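Section 4: Cleaning and conditioning leather seating

Read this section through before you open the Trutlow Leather Care Kit. It applies to finished (pigmented) leather only. Do not use the kit on suede, nubuck or unsealed leather.

Before you start

1. Take off any loose cushions and throws.
2. Vacuum the seat, back and arms with a soft brush head. Go along the stitching, where grit collects.
3. Test the cleaner on a hidden patch and leave it for an hour. If colour comes off on the cloth, stop.

Caution: never pour cleaner straight onto the leather. Liquid that gets into the seams can stain from beneath.

Cleaning

4. Shake the 300 ml bottle and put a little cleaner on the sponge. Squeeze until it foams.
5. Wipe one panel at a time, working from the top down.
6. Lift the foam with a dry cloth before moving on.

Note: pale leather picks up dye from jeans and dark fabrics. Treat these marks early — old ones may need the stain remover, part no. 1031, sold separately.

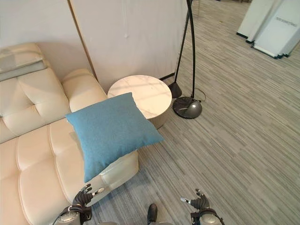

Conditioning

7. Let the leather dry fully, away from radiators and direct sun.
8. Rub in a thin coat of Banari cream with the white cloth. Use less on the channels between padded sections, as it builds up there.
9. Wait two hours before sitting down.

Repeat every six months, or every four in a sunny room.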